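Notebook, Mon 25 May. Rating tool rebuild, tie-break module

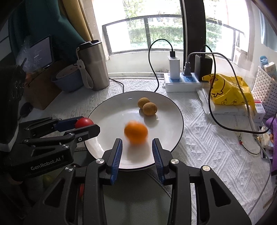
Gripper open over the plate, orange fruit between the pads.

Continued from the last entry. The pairing side is done as far as I care, so this is only tie-breaks and the crosstable export.

Input was the Turnia open, 7 rounds, 43 players, Swiss. The arbiter's export came through Skedar as usual, with the byes coded as blank opponents instead of opponent zero. The parser treats a blank as a missing row and drops it. Fixed by reading the result column first and only then looking for an opponent. Existing test files still pass.

Buchholz. Our totals agree with the published table except for players who had a bye or won by forfeit. Doğukan had flagged this already. Our code adds nothing for an unplayed round. The published table uses a virtual opponent who starts the round on the same score as the player and draws every remaining game. Rewrote the function to do the same. It needs the player's score before the round in question, which we were not storing, so there is now a running score column in the round table. Half-point byes go down the same path.

After the change all players match on full Buchholz. On cut-1, two do not. Both had a forfeit loss in round 4. I think the published table cuts the unplayed round first even when it is not the lowest contribution. Tried that as a switch and both match. Left the switch off by default until someone reads the regulations for that event properly. Erhan has the printed copy.

Sonneborn-Berger. No differences. Did not look further.

Direct encounter. Still wrong for groups of three or more. The present code compares pairs and sorts, and the sort is not stable when A beat B, B beat C and C beat A. It should apply only if every player in the tied group has met every other one, and otherwise go to the next criterion. Wrote the check, have not wired it in. Note that the group has to be recomputed after each criterion splits it. The old code computes it once at the top.

Color history. Not a tie-break here, but the export wants it. Forfeits should not count as a color played. They did. Fixed.

Crosstable export to Yeon. Two problems:

Names with Turkish characters came out broken. Doğukan Bilgin and Erhan Dönmez make good test rows for this, both are in the test file now. Cause was the old writer opening the file with the system default encoding. Set to UTF-8 explicitly. Yeon reads it correctly on my machine. Not tried on the office one.

Column widths are fixed at 20 characters for the name. Long double surnames get cut and two siblings in the junior section end up with identical entries. Changed to the longest name in the file plus one. Yeon does not mind. Clistero might, as its importer used to split on position. Need to check before anything is released.

Speed. Full recompute of all rounds takes nearly 2 seconds, most of it in the Buchholz loop, which looks up each opponent's final score again for every player. Could be cached per round. Low priority, the arbiters run it once a round.

Also renamed tb_old to tb_legacy and took it out of the default build. If you have scripts calling tb_old they will stop working. Tell me and I will put in an alias.

Open:
- wire in the direct encounter group check, add a three-way cycle to the tests
- Erhan: wording on cut-1 and forfeits
- Doğukan: Clistero import with variable name width
- rerun last September's team event, board points only
- decide what to print when two players are still level after every criterion. At present it prints them in starting rank order with different places, and they should share the place.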